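Handout 5: Reading an Offer for a Two-Arm Laundry Cell
Course notes, Automation for Small Service Businesses
Seon-mi Ryu
Revised June 1, 2019

Welcome back, everyone. Last time we talked our way through palletizers and bagging machines, and a good many of you stayed afterward to ask when we'd get to something that handles soft things. Well, we have arrived! Today's product is the Salach, a two-arm table cell sold by Fekirora, and we are going to read their offer the way I hope you'll someday read one for your own shop, slowly and with a pencil in your hand.

Please have the offer sheet beside you while you go through these notes. I'll refer to its sections by name, and I won't repeat everything on it.

What is being offered

The base package is a pair of arms on a shared stand, a two-fingered gripper for each arm, a work table, the control software, and a setup visit. Cameras come in two places, one looking down over the table from the head of the unit and one small one near the gripper. The seller calls the whole thing a "garment station," and I'd like you to be a little careful with that phrase, as a garment station could mean folding, hanging, sorting, inspecting, or all four. Look at the section called Included Tasks and you will find hanging and sorting. Folding is listed under Add-ons, with its own price and its own training period.

I mention this early because two of last year's project groups missed it and built their whole budget around folding. They were good groups, too, and I still feel bad about it. Underline the word Add-ons on your copy.

Why cloth is harder than boxes

A box keeps its shape when you pick it up. If you know where one corner is, you know where the other corners are, and you can plan the whole move before the arm starts. Cloth gives you no such promise. Take a shirt by the shoulder and the rest of it goes wherever it likes, and the second hand has to find its place on something that may still be swinging. Try it at home with your eyes closed and a dish towel, then with a fitted sheet (my sympathies in advance).

So when you see two arms in a quotation for textile work, don't think of the second arm as a luxury. Ask what each arm is doing at each step. Sometimes both are holding, sometimes one holds while the other reaches for a tool or a hanger, and sometimes, on a poorly planned station, one of them just waits. You are paying for both all day long.

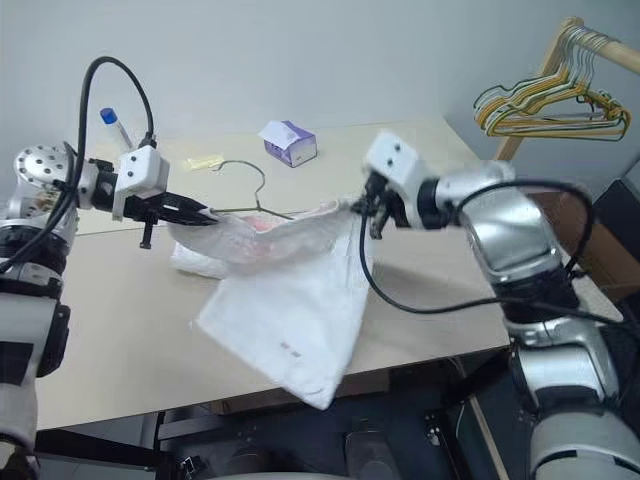 The head camera's view, with a white garment between the two grippers and a wire hanger on the table.

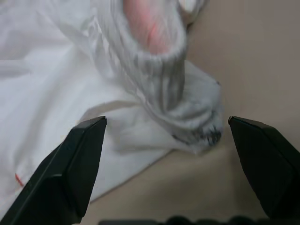

From the wrist camera, a sock over white fabric.

The question of viewpoint brings me to what the offer calls Perception. The overhead camera is good for the general situation: which pile is where, how the arms stand in relation to each other, whether something has slid toward the edge of the table. It is much less good at small things under a gripper, simply because the arm itself gets in the way. The wrist camera is there to help with the last few inches. It gives up the wide view to do it, and it moves whenever the arm moves, so blur is a fact of life.

The offer prices the wrist cameras separately after the first year, under Service. Please don't skim past that. A buyer who drops them to save money may be left with a station that can find the pile and then fumbles the sock. When you write up your review, ask the seller for performance with and without them, on the same items, and ask for it in writing.

Numbers worth arguing about

Fekirora's sheet gives a trial of 600 items. That sounds generous, and it may well be, but we need to know what was in the basket. Six hundred identical towels would tell us very little about a family laundry service. I wrote to their sales engineer, Seung-woo Choo, who was kind enough to answer at length, and he explained that the trial in April used mixed clothing, with socks counted singly. He also told me that 42 items were set aside for a person to deal with, and that the sheet doesn't count those as failures.

Now, is that fair? I go back and forth on it. An item set aside neatly is a much better outcome than one dropped on the floor or stretched out of shape, and I'd be glad of a machine that knows when to leave something alone. On the other hand, somebody still has to walk over and handle it, and that person's time belongs in your cost column. My own preference is to report three figures: finished, set aside, and dropped or damaged. You may use a different scheme as long as you explain it and stick with it all the way through.

The sheet also gives a changeover time of around 9 minutes between hanging and sorting. Ask whether that includes clearing the table. In my experience it seldom does, and clearing a table of odds and ends can take as long as everything else put together.

Comparing with Grirnix

For contrast, I have added the Grirnix offer to your packet. It is a single-arm unit with a clamp rail, cheaper to buy, and quite pleasant to read because the terms are so plainly written. The clamp rail does part of what the second arm does on the Salach - it keeps hold of one edge while the arm works on the other. What it can't do is change its angle partway through. If your shop handles mostly flat goods, such as napkins and pillowcases, that may never bother you. If you handle sleeves, it will.

Please resist choosing a favorite before you have filled in the worksheet. I say this as a person who always has a favorite.

Your assignment

Use the Won Laundry case from Handout 4 as your buyer. Write two pages recommending the Salach, the Grirnix unit, or no purchase at this time. State which tasks you assumed, who handles the items set aside, and which camera arrangement you priced. Attach the list of questions you would send to the seller before signing anything, and mark the one whose answer could change your mind.

You may work in pairs. Bring a printed copy to the next meeting, and bring your marked-up offer sheet too, since we'll be going over the warranty section together and I'd like to see what you circled.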